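Prakton 2 at the Trenamel open day, Ronanstead

Posted Mar 18, 2020

Rating: 9 out of 10

I went to the Trenamel open day expecting to watch a robot stack cups for an hour and came home having driven one round a bedroom that doesn't exist. Prakton 2 is a simulator for household robots. You pick a room and a robot, and then you either write a program for it or take hold of the controls and drive it yourself. I did a fair bit of the second and a tiny bit of the first, and I've been talking about it ever since to anyone who will stand still.

Trenamel is at the far end of the industrial estate in Ronanstead, past the tile warehouse. Entry was free but you had to book a slot on the simulator, and I'm very glad I did because the waiting list was up to 68 names by the time I'd got my coat off. Slots were meant to be twenty minutes. Mine ran to nearly forty as the person after me had gone off to find lunch, so I feel I've had a decent go at it.

The robot you get to start with is called Jia. It has two arms, each with a two-fingered gripper, and you steer with a pair of handles, one in each hand, plus a foot pedal for moving the whole robot about. The handles are lovely. They have a bit of weight to them and the squeeze for the gripper is light enough that my fingers weren't aching at the end. The pedal I liked less. It has hardly any travel before it bites, so my first few moves were all lurches, and I drove Jia into a wardrobe in the practice room within a minute of sitting down!

What sold me was the gripper view. You press a button with your thumb and swap from the view over the robot's shoulders to one right down by the fingers. It's a bit like putting your chin on the floor. Move an arm quickly and everything smears, just as it would with a cheap real camera, and the first time I did it I let go of the handles. The demonstrator said you can turn the smearing down in the settings but that most people leave it on, as a program that only copes with perfect pictures won't get far in a real house.
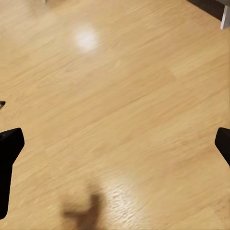 Gripper view on the move, fingers open over the floorboards.

I'm fussy about light (I used to do kitchen brochures, years ago) and I thought the floors were terrific. The shine on the boards is the sort of thing that catches out a robot trying to work out what's an object and what's a reflection. I spent far too much of my slot looking at it. There is a menu for changing the lamps and how glossy the floor is, and I'd have happily stayed in there for the afternoon.

Now for the rooms. The full library has 563 of them according to the leaflet, though the open day machine only had nine loaded. There was a kitchen, a hallway, a long thin bathroom that I never managed to turn round in, and several bedrooms. My favourite was the attic one with the sloping ceiling. You come in low and the bed takes up a great deal of the space, and you have to think about where your elbows are going (Jia has a lot of elbow).
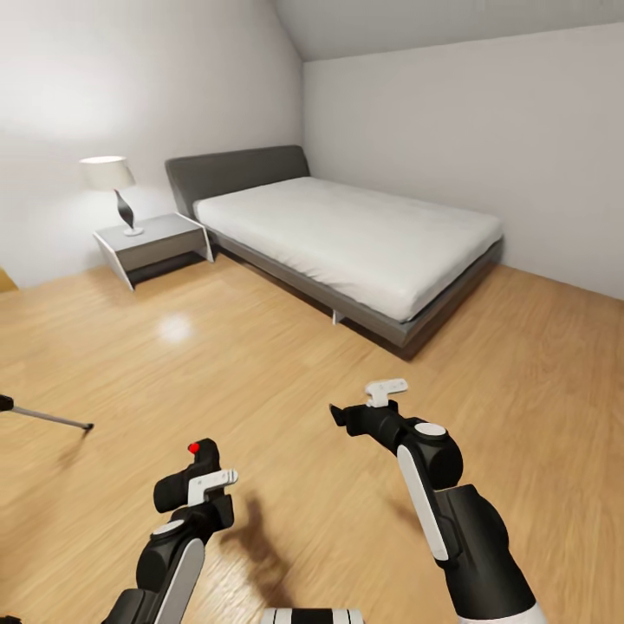 Jia in the attic bedroom, seen in the overhead view.

The overhead view is the one I'd recommend to beginners. You can see both grippers and most of the room at once, so it's much easier to judge how far you are from the furniture. It isn't much good for picking things up, and I found myself lining up in this view and then swapping to the gripper for the last little bit. After ten minutes I was doing that without thinking. I did get a sock into a basket in one of the other rooms, to a small round of applause from a family waiting behind me, and I don't mind saying I was thrilled.

Programming was a shorter affair. You drag blocks into a list – move here, turn, close, lift – and press go. My first effort carried an imaginary mug confidently out of the kitchen and let go of it over the hall carpet. The error messages could be kinder. One of them simply said "goal not met" and left me to it, and I'd have liked some hint as to which goal it meant. Someone used to this kind of thing would probably be fine, but the sign on the door did say all ages.

A few other gripes. Rooms take a while to load, long enough to get a conversation going. The sound is poor, with the same clunk for everything you bump into, bed or bathtub. Saving was switched off for the day, so I couldn't bring my mug program home. And the help pages are laid out in an order I never worked out.

Against that, it didn't crash once while I was there, the pictures are a pleasure to look at, and you can make every mistake going without breaking a thing. I've used a couple of other simulators at shows and neither gave me that feeling of having arms. With this one I reached for my tea afterwards and caught myself doing it slowly, in two stages!

If you get the chance, go. The next open day is in August and they're hoping to have a second machine set up by then, which ought to help with the queue. Book early, wear thin-soled shoes for that pedal and ask for the attic. Parking is at the back, and the café on the corner shuts at three, so eat first.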